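03/01/2018
Prepared by Ravindran Gounder, Andivach Demonstration Cell

PRE-SESSION INSPECTION CHECKLIST WITH COMMENTS
Arm station, example gathering for the Zakaria learning system

This checklist is to be completed by the session lead before the first example is recorded and again after any change of tool, part or camera position. Each line is marked Pass, Hold or Fail. A Hold must carry a comment.

1. Area and access
1.1 Walkway to emergency stop clear. Pass.
1.2 Emergency stop pressed and reset, arm power confirmed off between the two. Pass.
1.3 Operator briefed on the reach of the arm. Pass. Comment: S. Salian briefed; signature held with the Ulleck record.

2. Gripper and mounting
2.1 Flange screws seated and torque marks in line. Pass.
2.2 Gripper plate free of cracks, chips and burrs. Pass.
2.3 Pads secure, no lifting at the corners. Hold. Comment: one pad to be replaced at the next tool change. Sessions may continue at reduced speed until then.
2.4 Cable entry secure, no strain at full wrist rotation. Pass. Comment: rotate the wrist by hand through its full range with power off. Do not rely on the software limit for this check.

3. Cables and surroundings
3.1 Cables kept out of the swept path of the arm. Hold. Comment: slack on the left side is greater than the procedure allows. The lead is to gather and tie it before any run in which the arm travels low. Ties must not be placed over connectors.
3.2 Connectors fully home. Pass.
3.3 Loose packaging and paper removed from the work surface. Hold. Comment: clear before recording. Small printed items have been picked up by the detection software as parts in earlier sessions, and the affected examples had to be withdrawn. 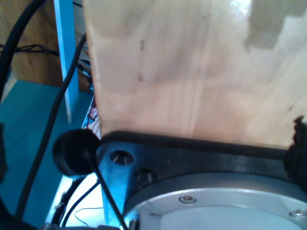 4. Parts and panels
4.1 Panels free of splinters and loose edges. Pass.
4.2 Old labels and marks noted on the part sheet. Pass. Comment: panels with stains or label remains are to be kept in the set. They must be entered as marked so that the Zakaria team can balance them against clean panels during training.
4.3 Lighting checked for glare on plywood. Hold. Comment: lamp angle to be adjusted and the check repeated. Where glare cannot be removed, record the session with the glare code and do not edit the files afterward.

5. Recording
5.1 Clock on the arm controller and clock on the recorder agree. Pass.
5.2 Storage sufficient for the planned session. Pass. Comment: the target for this part family is 2000 examples, of which no more than 1000 may come from a single operator.
5.3 Failed attempts saved and labeled as failed. Pass. Comment: operators are reminded that a dropped or missed part is a valid example. It is not to be deleted or repeated under the same number.
5.4 Example numbers run without gaps from the previous session. Fail. Comment: number 151 was used twice. S. Salian to correct the log and notify Zustolport before the files are sent.

Outcome
Station released for recording at reduced speed once items 3.1, 3.3, 4.3 and 5.4 have been closed and initialed. Item 2.3 remains open until the pad is replaced. Completed sheets are to be filed under procedure 86.

Checked: R. Gounder
Received: Sivaprasad Salian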